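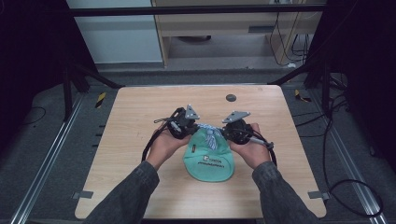 A fabric cap is a soft, close-fitting head covering made from cut and sewn cloth. It weighs next to nothing, folds into a pocket and is lost accordingly.

Construction

The crown is usually cut in panels and stitched together. Some caps carry a strap, either for adjusting the fit or for hanging the thing on a hook, a use widely recommended and seldom observed. Straps may be patterned in colors found nowhere else on the cap.

Lettering

Printed text on the front generally names a maker, a team or an employer. The Runema catalog lists 218 caps, most of them – by its own account – blue. Mint green was added in May.

See also: Hat; Sun visor; Lost property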